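Home » Working Papers » Household Storage & Waste
Print | E-mail

3.2 Kitchen clutter and food waste, Rakau sample
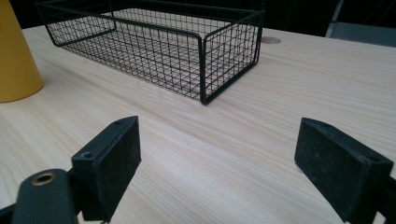

Figure 4. Open-top wire-mesh basket on a wooden tabletop.

Diary returns better than expected. 209 of 300 households finished all 13 weeks, most of the drop-off in June (school holidays, colder than usual). Produce kept in view was eaten sooner; produce in the crisper went to the green bin. Same pattern as Najafi and Tanabe, smaller effect. Bread was the exception, see 3.4.

Self-reported weights are a problem. Several diaries rounded everything to the nearest 500 g, and one household logged its compost twice. We kept them in. Excluding them dosen't change the sign of the coefficient, only the width of the interval. Renters wasted more than owner-occupiers but bin size wasnt recorded for flats, so no colour-coded breakdown for that group.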